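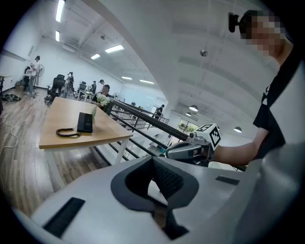

Dulce Sandoval asked under my last post how a water bill can go from normal to $191 in a month when she hasn't changed anything. Same thing happened to me in June, so I'll put what I learned in one thread.

---

First, look at the usage line and skip the dollar amount for now. Ondlow bills in cubic feet. One cubic foot is a little under 7.5 gallons. My usual month is 600 cubic feet. June was 2,409.

---

Check whether the reading is real or estimated. On our bills there's a small letter E next to the number if they guessed. Mine had no E. Dulce, you said yours doesn't either, so it's water that went through the meter.

---

Next, go find the meter. Ours is under a metal lid by the sidewalk. Use a long screwdriver to lift the lid, and look before you put your hand in. I had spiders. The box on Mullcombe Street where I used to live was full of mud up to the dial.

---

Turn off everything in the house. Ice maker too. Then look for the little triangle or star on the dial. It's the leak indicator. If it's moving with everything off, water is going somewhere.

Mine was turning slowly.

---

Then close the main shutoff to the house and look again.

Stops: the leak is inside.
Keeps going: it's in the line between the meter and the house.

Mine stopped. I was happy about it, as the yard line is the expensive one.

---

If it's inside, start with the toilets. Put food coloring in the tank, don't flush, come back in 20 minutes. Color in the bowl means the flapper is leaking. I did the downstairs one first and it was clean. The upstairs one was blue all the way down.

---

I never heard it. People say you'll hear a running toilet, but a slow one that leaks all day and all night doesn't make much noise. The refill kicked on now and then and I thought it was the pipes.

---

About buying the flapper. They come in 2 inch and 3 inch. I bought the wrong one, drove home, drove back. Measure the drain opening at the bottom of the tank, or take the old one with you in a bag. It will turn your fingers black.

---

To swap it: shut the valve behind the toilet, flush, unhook the chain, pull the old flapper off the two pegs, put the new one on, hook the chain with a little slack. Wipe the rim it sits on. Mine had a crust on it, and a new flapper won't seal over crust.

---

Repeat the food coloring afterward. I also read the meter at 11 p.m. and again at 6 a.m. Same number both times.

---

Thư Lý replied that her leak was the hose bib behind the garage, dripping into the ivy where she couldn't see it. Good one to add. Also check irrigation valves if you have them, and the relief valve on the water heater. My water heater was fine.

---

On the money: call and ask for a leak adjustment. It's not printed anywhere on the bill. Ondlow wanted the receipt for the part, the date of the repair, and a new meter reading. They'll do one adjustment per account every two years, and it only covers part of the overage.

---

Ask about the sewer charge separately. Ours is figured from water use, so it goes up too. The first person I talked to adjusted the water and left the sewer alone. I had to call again on Saturday morning. The line is open until noon.

---

Dulce, if your indicator keeps moving after you shut the main, stop there and call them before you pay a plumber to dig. They'll come out and check their side of the meter for free. Let me know what the dial does.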